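Small Outboards Still Have Buyers, Says Ikholm Repair Shop

By Miroslava Pasichnyk
August
Print | E-mail
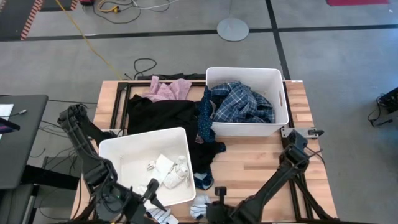 According to Farahani, the small motors come back to the shop every spring with the same trouble, which is old fuel in the carburetor. He repairs 116 outboards in a season at Ikholm, and most of them are under 12 horsepower.

"People leave the tank full in the fall," he told me. "Then they pull the cord for one hour and call me."

I asked if he would sell only electric motors one day. He thought for some time. "For a rowboat on the lake, yes. For Trasberg and back against the wind, I want gasoline." His own motor is a 4-horsepower, 19 years old.

Last updated: August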